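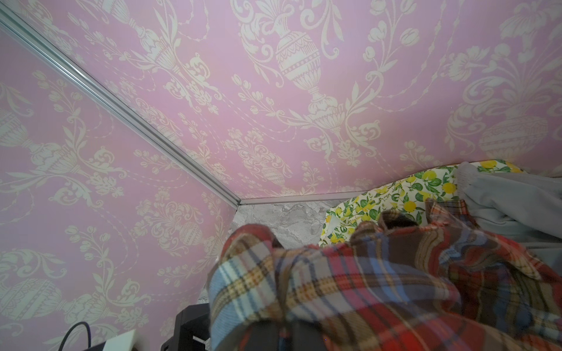
Lulness Sewing Circle > Patchwork and Mending > Mixed cottons and a plaid, one quilt or two?

Nuala Mulcahy
Evening all, and sorry in advance, I do go on a bit. I've promised my niece a lap quilt for November, and I'm set on making it from cloth I already have instead of going back to Horgan for yet another fat quarter bundle (I have form there, as most of you know). The difficulty is that I love the lemon print and I love the plaid, and my sister says they have no business being in the same quilt. I'm thinking of squares of 4 inches, with plain pieces in between to keep the peace.

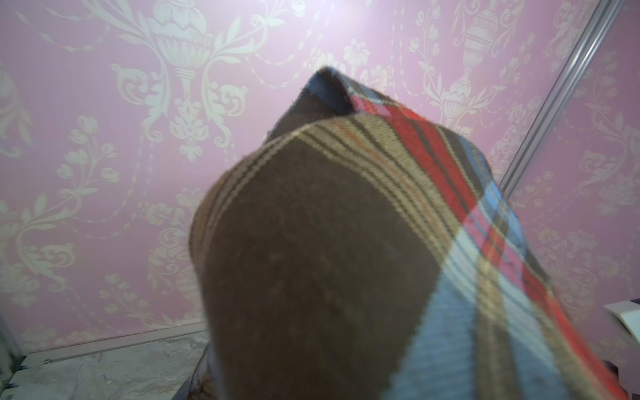

Cutting is what frightens me most. With a plain cotton I just lay the ruler down and off I go, but a plaid shows every wobble, and I'd hate to end up with seams wandering off like a country lane. I'm very taken with the big dark brown squares and would love to have one whole in the middle of the quilt, with that pale blue stripe turning up here and there towards the edges. The surface has that slightly brushed look too, so I'm wondering if it will want a lighter touch with the iron. Do I match the stripes or let them fall as they like?
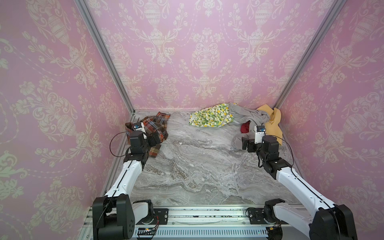 Teresa Keane
Let them fall, Nuala! I spent an entire winter matching checks on a Jumiswood throw and all I got for it was a stiff neck. I'd keep the lemons out, though, I'm with your sister on that. They're such a cheerful summery thing and they'd be lovely as a cushion.

marrowfat68
Can't agree with Teresa, sorry. Lemons on the back, plaid on the front, and you get both. I would match the stripes, at least in the middle where people look. And wash everything before you cut!

Nuala Mulcahy
Oh, the back! I hadn't thought of the back at all. My sister won't be able to complain about what she can't see. Has anyone used a light wadding with brushed cloth?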